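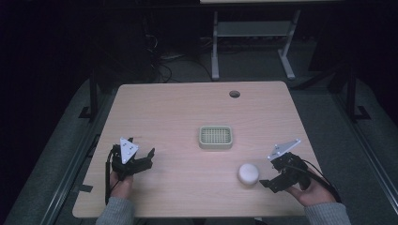 Figure 6.1 Two hand-held grippers at a small wooden table, with a basket and a round white object.

Chapter 6
Planning and Paying for Equipment

When you have read this chapter, you should be able to write an equipment list for a small handling station, separate the first price from the yearly cost, and put your orders in a sensible sequence.

6.1 The price on the first page

A person who buys automation equipment for the first time usually looks at one number, the price of the main device. In Chapter 5 we chose a gripper by its load, its opening and the shape of its fingers. Now we must pay for it, and the gripper is only one line of the budget.

Look again at Figure 6.1. The eye goes first to the two grippers. A buyer must learn to look also at the cables, the marker plates, the table, the stand behind it and the floor. Each of these was ordered by somebody or taken from another room, and each had a cost. In the table top there is even a small hole near one edge. A hole of this kind is cheap when the table is ordered with it. It costs more when a workshop must drill it later and the station stands still for a morning.

We call these things the surrounding items. Students of my course leave them out of the first draft almost every year, and I also did so in my first project.

6.2 The Plistanport station

Through the chapter we will follow one case. The training centre at Plistanport wanted a station where learners pick up small objects by hand-held grippers and place them in a basket. The centre received an offer from the supplier Grakance for two grippers, and a second offer from Benmoussa for the table, the stand and the floor padding. The software licence came from Nestuvham and had to be paid again each year.

The budget was divided in this way, in parts of 100:

Grippers and their spare fingers: 46
Table, stand and floor padding: 14
Cables, connectors and marker plates: 12
Software licence, first year: 8
Reserve: 20

The reserve looks large. For a first station I would not make it smaller. At Plistanport the cables in the offer were too short for the room, and longer ones had to be bought from the reserve. The extra cables cost 765 euros, a sum which did not appear in any of the offers.

6.3 Cost of purchase and cost of use

The cost of purchase is paid once. The cost of use comes back every year, and it is often paid by another department. Under cost of use we put the licence, worn parts, calibration, cleaning and the working hours of the person who keeps the station ready.

Small test objects also belong here. A basket or a soft ball has a low price, so it is bought from the office money and nobody writes it down. Then one breaks, the shop sells a different size, and the new results cannot be compared with the old ones. Buy several identical pieces on the first day and write the article number in the equipment list.

6.4 When to order

Delivery time must be in the plan together with the price. A table may come in one week, while a gripper may need up to 6 weeks. Put the item with the longest delivery first, but do not order it before you have measured the room. Write down the distance from the work table to the power supply, following the path of the cable and not the straight line.

Also ask when the budget year closes. In many institutions an invoice which arrives after December is charged to the next year, even if the goods were ordered in autumn.

Before you continue to Section 6.5, take a sheet of paper and make two columns, "purchase" and "use". Enter every item from Figure 6.1 which you would have to provide in your own room. Keep the sheet, because we will add prices to it in the next section.

Related chapters
Chapter 4 Measuring the Room
Chapter 5 Choosing a Gripper
Chapter 7 Comparing Two Offers
Appendix B Blank Equipment List

Previous | Contents | Next | Glossary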